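Fri 30 December

Wood pellet moisture, Flisstead store, continued from the last page.

Came in to take the readings before the long weekend. The boiler went through the night without alarm, but the ash drawer was fuller than I like. I still think the new delivery is the reason and I try to write down why.

The Broltik pellets from June had a clean burn. We kept the feed screw at setting 57 for all of autumn and did not have to touch it. With the Laaksonen delivery the same setting gives a lazy flame and dark glass after one day. I raised the fan to 80 per cent, the glass became better, but then the flue temperature goes up and we lose heat to the chimney. So this is no solution, only a trade.

Moisture: I dried two samples in the small oven overnight, one from the top of the store and one from the outlet. I weighed them before and after on the good scale. The top sample is fine. The outlet sample lost clearly more, and it also had much dust when I poured it out. I did not sieve it yet. The sieve is with the Burnix people, please somebody ask for it back.

One mistake from me: I left the lid of the outlet sample open during lunch, so the number may be a little too kind. I will repeat it with a fresh sample and closed lid. The old sample is kept in the jar with the red tape, do not throw it away.

Also the heat meter on the return pipe shows 2 degrees less than the thermometer beside it. I do not know which one is right. Until we know, please write both in the log. 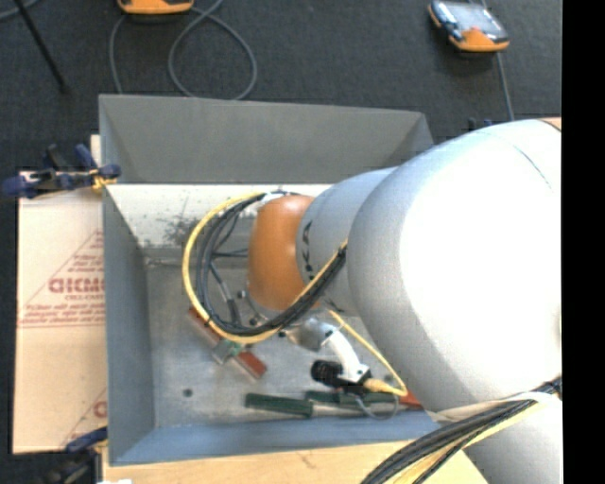
Laaksonen answered on the telephone that dust at the outlet is normal when the store is nearly empty, and that we should fill it and measure again before we complain. It is a fair point. But the store was half full when I took the sample, and I said so. They will send the test sheet for the batch.

To do next week:
repeat the outlet sample, closed lid
sieve both samples
feed screw back to 57, fan down in small steps, one day for each step
look at the door seal of the store, there was a draught on my hand at the lower hinge

Boiler left on the autumn settings for the weekend, except the fan.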